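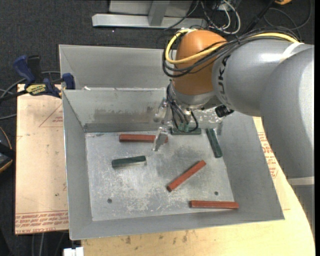

Does the tempo of a song change how long you keep going on a rowing machine? For the people I tested it did, but mostly in the last few minutes, and a lot less than I was hoping when I picked this topic.

Projects > Sports Science > Student Reports > Music and Rowing

Rowing to a Beat: What Tempo Does to a Tired Person
Project report by Bushra Mughal

Why I picked this

I have rowed at the Flirwood gym since my first year (badly, then a bit less badly), and I always have headphones in. My rowing partner Mei-kuen Fung never does. She says music makes her lose count of her strokes, and I say counting strokes is what makes me want to quit. We've had this argument so many times that when our project proposals were due, I just wrote it down and handed it in! Our instructor, Brândușa Oprea, told me to make the question smaller, then smaller again, and what was left was tempo.

Other things I wanted to look at and had to drop: lyrics versus no lyrics, songs you picked versus songs you hate, and whether singing along out loud helps. I still want to do the singing one.

What I read first

There's a lot written about exercise and music. The general picture I got is that music tends to make easy and medium effort feel a little easier, and that when you're going really hard your body is so loud that the song can't compete. Several articles also talked about matching your movement to the beat, which sounds great for running. Rowing is odd, though. A comfortable stroke rate is slow, way under any normal pop song, so you end up pulling on every fourth beat or so and drifting off it. I couldn't find much on that, and it turned into one of the more interesting parts for me.

How I did it

My rowers were 13 students from the Flirwood evening group. All of them knew how to use the machine already, which saved me a lot of coaching. Everybody came in for three sessions on separate days: one with a slow playlist, one with a fast playlist and one with no music. I mixed up the order from person to person so that being sore or bored from the earlier sessions wouldn't always land on the same playlist.

Each session started with an easy warm-up. Then I set a target pace, based on what that person normally holds, and they rowed until they couldn't stay on it. If the pace dropped below target and they hadn't gotten it back after 2 warnings, I stopped the clock. Every three minutes I also asked how hard it felt, on a scale from "I could chat" to "please stop asking me."

The playlists came out of Arkow, the music app most of us have anyway, because it lets you sort by beats per minute. I kept the volume the same and took out anything with a long quiet intro. Kwan-ho Ng lent me his speaker and also had opinions about the slow playlist, which he called funeral music. It was mostly soft R&B, and I stand by it.

What I found

The no-music sessions were my baseline, and the middle result there was 1,500-something seconds for the whole group, but the spread was so wide that I don't want to lean on it. What I looked at was the difference inside each person, fast playlist against slow playlist.

The biggest gap belonged to Kai-wen Yen, who lasted 315 seconds longer with the fast playlist than with the slow one. That's more than five minutes of extra rowing, and I was ready to write a very excited report that night. Then the rest of the numbers came in. Most people gained a bit with the fast songs, several were basically even, and Mei-kuen did her best rowing in silence, which I have heard about every day since.

The effort scores surprised me more. Early on, people called the fast playlist easier than silence, and the slow playlist landed somewhere between them. By the end those differences had gone. Once you're cooked, you're cooked, and the song is just noise in the room. That matches what I'd read, so at least I didn't break science.

The stroke rate thing was messier. With fast music, people started out pulling quicker and had to be reminded that a quicker stroke isn't the same as a faster pace. A few of them burned themselves out a little in the opening stretch. If I ran this again I'd start the music after the first few minutes and see if the gain got bigger — I think it might.

Problems (there were some)

I planned to use the Vodimard chest straps to track heart rate. Two sessions in, the readings were jumping all over the place, and I decided I'd rather leave heart rate out than include numbers I didn't believe. So this whole report rests on time, pace and people telling me how they felt.

You can't hide the music from somebody who is listening to it, either. Everyone knew which session was which, and a couple of people told me right away that they expected the fast one to go better. That could easily be worth a minute or two all by itself.

And it's a small group of friends and friends of friends, all around the same age and all fairly fit. I wouldn't tell your grandfather to change his playlist because of my spreadsheet.

What I'd tell someone who asked

If you like music while you row, go with something upbeat and save your favorite songs for the back half, when you'd normally be bargaining with yourself. Watch your pace early on, because the chorus will try to rush you. If you like silence, you're fine, and please don't be smug about it (Mei-kuen).

I've changed my own habits a little. I warm up without headphones now and turn the music on when the work starts, and my Sunday rows feel shorter. No data on that one, it's just me.

Thanks

Thank you to everybody who rowed for me, especially the ones who did it in December when the gym heat was barely on. Thanks to Brândușa Oprea for reading three drafts, and to Kwan-ho for the speaker, which I still have to give back.

Contact the student projects office | © Flirwood Student Reports | Back to top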